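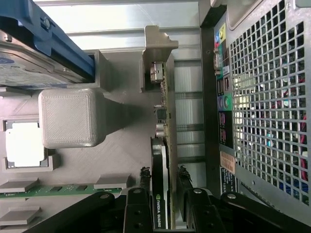
The Tower Page

Hi, Aaliyah Charbonneau here, and welcome to the most requested gallery on my site (well, three people asked, and one of them asked twice!). I've been fixing and rebuilding desktop computers for 14 years and I still get a silly amount of joy out of having one on its side with the panel off. The tower on this page came from Fernia, the office clearance place in Skorkham, and I named it Nguyen after the old sticker on the paperwork. I paid 36 dollars for it and then spent far more than that on coffee while I worked out what I wanted to do with it.

Graphics cards first, as that's what most of you write to me about. A Quadro is a workstation card, made for drawing and modeling more than for games, and you can often pick one up secondhand when an office clears out. Hold it by the edges and the bracket, keep your fingers off the gold contacts, and go in straight. If it doesn't want to seat, take it out and look at the slot before you push any harder.

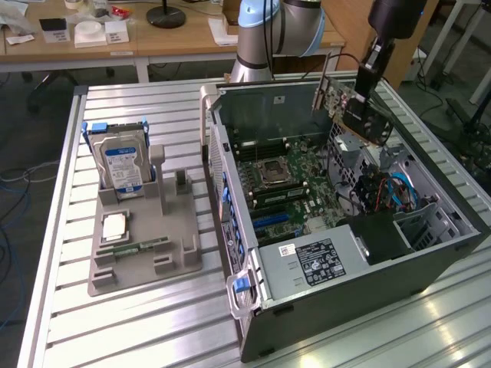 The other thing I love about a case like this is the blue. Anything blue is something you're meant to grab – the latches, the handle on the drive caddy, the little tabs. I wish every maker did it! I once spent 30 minutes hunting for a hidden screw on a different machine (it was under a rubber foot, of course it was) and I've been loyal to colored latches ever since.

Then there's the question of where to put all the bits while you work. I used to use muffin tins. These days I'm a tray person, with a spot for each part, so the memory isn't rolling about with the drive and I can see at a glance what still has to go back in.

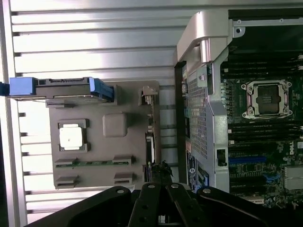
Drive caddy, memory and a square white chip on the gray tray, with the open Dell next door.

I get asked about caddies a lot too. They're just a plastic sleeve for the drive, so you can slide it in and out of the bay without fiddling with four screws every time. Keep the spare ones! The last set I bought came from Jemavus and I had to pay 685 cents in postage, which still makes me cross.

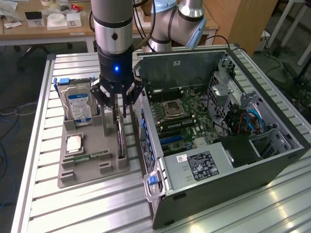
Page last changed: 10/06/2018

Processor socket still empty, one stick of memory in, and those cables bunched up by the drive cage. I like to leave the cables until the end – there's no point making them pretty when you'll be shoving them aside again for the drive. More pictures when I get to the tidying part, and if you have a spare caddy in that same blue, please write to me!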